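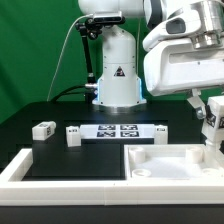
Setting Up a Green Backdrop and a Matte Black Tabletop
Written by Chia-jung Tu, with corrections by Tsung-han Hsiao
Last revised in December

Scope

These notes cover a fabric backdrop hung behind a table with a matte black top. The combination gives a plain background for small objects, including white ones, and can stay in place for months. Lighting is covered only where it affects the fabric or the table.

Materials

– Green backdrop fabric, matte on the front side. We use the Nekau knit. Woven cotton also works but holds its creases longer.
– A crossbar and two uprights, or a wall rail.
– Spring clamps with rubber tips.
– Matte black covering for the tabletop. Ours is the Enik sheet, sold on a roll 70 inches wide.
– Low-tack tape, a flat plastic scraper and a sharp utility knife.
– Microfiber cloths and a handheld steamer.

Avoid satin, vinyl and anything sold as "easy wipe" for the backdrop. These reflect the table lights as pale streaks.

Step 1. Place the table

Put the table where it will stay before measuring for the fabric. Leave a gap of 4 inches or more between the back edge and the fabric. The gap lets cables drop behind the table without pushing the cloth forward, and it leaves room to reach the lower hem.

Check that the table is level in both directions. A round object on a slightly tilted top will creep toward one corner, and you will chase it for the rest of the day.

Step 2. Cover the top

Clear the table if possible. If something is bolted down, cut the sheet in two pieces that meet at the middle of the base, then trim a half circle from each piece. Make a paper template first. The Simico template paper is stiff enough to trace around, but any heavy wrapping paper will do.

Wipe the top with a damp cloth and let it dry completely. Peel back 2 inches of the liner, align the sheet with the rear edge and press it down. Work toward the front, pulling the liner with one hand and following with the scraper in the other. Wrap the scraper in microfiber. A bare plastic edge polishes matte sheet and leaves shiny tracks that do not come out.

If a bubble forms, lift the sheet back to it and lay it again. Do not puncture it. The hole shows as a light dot under side lighting.

Trim the edges after the sheet has rested overnight. Trimming early can leave a thin border of exposed tabletop once the material relaxes.

Step 3. Hang the fabric

Set the crossbar 56 inches above the tabletop. Fold the top hem over the bar and clamp at the center first, then at each end, then halfway between. Let the cloth hang below the level of the table so that the hem is hidden.

Steam from the back, starting at the top. Keep the steamer moving and support the cloth with your free hand. Sharp packing creases should be removed. Soft vertical folds are a different matter: they shade gradually and cause little trouble unless you need a completely flat background color. To reduce them, clamp the side hems to the uprights and pull outward until the folds open. Stop before horizontal tension lines appear.

Step 4. Check the shading

Turn on the lights you normally use and look at the backdrop from the working position. One side is often darker than the other. Small differences are acceptable. For larger ones, move the light farther away before you try adding another.

Look for green tint on white objects near the back of the table. Glossy white surfaces pick it up first. Moving the object forward usually helps more than changing the light.

Step 5. Lay out the objects

Place objects in a row along the back portion of the table and keep the front clear for work. Leave a hand's width between neighbors. Objects that carry printed markers should have at least one marked face unobstructed. A block laid on its side is more stable than one standing on end, provided the markers you need are not underneath.

For positions that must be repeated, put a small piece of black low-tack tape at two corners of each object. It is visible up close and hard to see from a distance.

Care

Dust shows quickly on matte black. Wipe with a dry cloth in straight strokes from back to front. For fingerprints, use a cloth barely dampened with water, followed by a dry one. Alcohol leaves gray patches on the Enik sheet.

Brush the fabric with a lint roller when needed. Washing shrinks the Nekau knit slightly, so rehang and clamp it again from the center. Replacement clamps are in the drawer marked Hung.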